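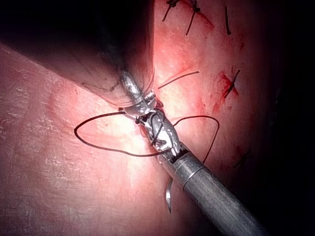 Patham, November

The Rodamell Stool, Mark Four

Price: £1495, delivered and carried up to two flights of stairs
Made to order in Patham
Lead time: six weeks, eight if you want green

Yes, it is a great deal of money for a stool. We have had that conversation with our bank, with our parents and with a man at a trade fair who sat on one for most of a morning while telling us so. He left when his parking ran out.

The Mark Four is a height-adjustable work stool for people who spend long stretches leaning slightly forward over something small. Watch repairers buy it, and so do dentists, bookbinders, piano tuners with a bench at home, and one person who paints lead soldiers and has asked us to stop telling people. If your work happens at arm's length you will be perfectly happy in an ordinary chair, and we can recommend several that cost less than our postage.

The seat

The top is a shallow saddle, a little higher at the back than the front, padded with dense wool felt over moulded beech. We tried foam for the Mark Two. Foam is lovely for a year. The cover is a heavy wool cloth woven for us by Bouzid, in charcoal, rust or green, and it comes off with four screws so that you can have it cleaned after the inevitable coffee. Leather is available if you ask nicely, though it squeaks for the first fortnight and we won't be held responsible for what your clients think.

The seat tilts forward on a sprung plate. There is a brass knob underneath for setting how far it goes, and most owners fiddle with this daily for a week and then never touch it again. Start with the knob fully in and ease it out half a turn at a time.

The column

At its lowest the seat sits 43 cm from the floor. At its highest it reaches 92 cm, at which point you are more or less standing up and may as well admit it. The column is a plain steel screw with a locking collar. There is no gas cylinder, so it will never sigh and lower you gently to the ground during a delicate moment. Spinning the seat up or down takes longer than pulling a lever. Children visiting your workshop will consider this the best feature by some distance.
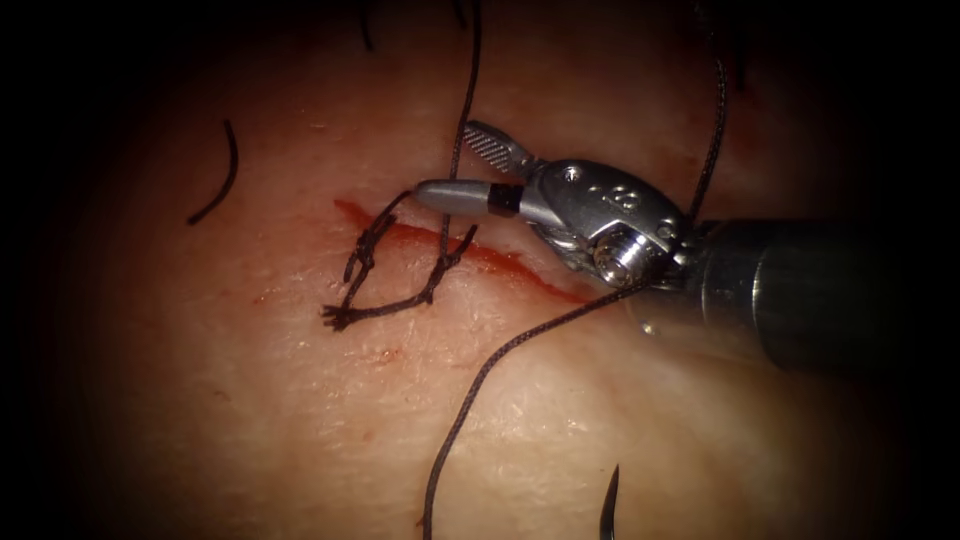
The base has five arms in cast aluminium, and you can have it on glides or on castors. Glides are what we send unless told otherwise. The castors come from Fiddale and have a soft tread and a brake that comes on when you sit down, the opposite of most office chairs and alarming the first time. If you have a sloping floor, order the castors anyway. If you have a very sloping floor, please speak to a builder.

Sizing

There are two seat widths, called Regular and Wide, after a long afternoon in which every other pair of names offended someone in the room. Try sitting on a rolled-up towel on a kitchen chair. If you feel perched, order the Wide. You may swap one for the other at any time in the first year for the cost of the courier.

What is in the box

The stool, in three pieces. One hex key, a decent one. A tin of wax for the screw, to be used every spring or whenever it starts to complain. A card with the name of whoever put your stool together, so you know where to direct praise. Grumbles go to the office.

A note on the backrest

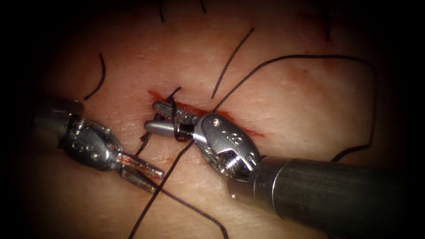
Words by Khang La

There isn't one. We are asked about this more than anything else, and the answer is that anybody leaning forward over a bench isn't using a backrest, and anybody using a backrest has stopped working. Doaa Erraji, who designed the stool and sits on the very first of them every day, will make you one as a separate order if you write to her. It bolts to the rear of the seat and looks very handsome with a cardigan hung on it.

Care and repairs

Wipe the beech with a barely damp cloth. Brush the wool. Every part can be bought separately, from the tilt plate down to the castor brakes, and we keep spares for all the earlier models, including the Mark One, of which there were over 300 and which still turn up at house clearances described as "plant stand". If you have one of those, the felt will be flat by now and we'd be glad to redo it.

Come and sit on one

The workshop is open for sitting on Friday afternoons. Bring whatever you normally work on, if it will go through a door, and stay as long as you like. There is tea. The chairs in the waiting area are dreadful and we have been meaning to replace them for years.

Orders are placed by phone or by post with a third of the price as deposit, and the rest is due when the stool is ready to leave us.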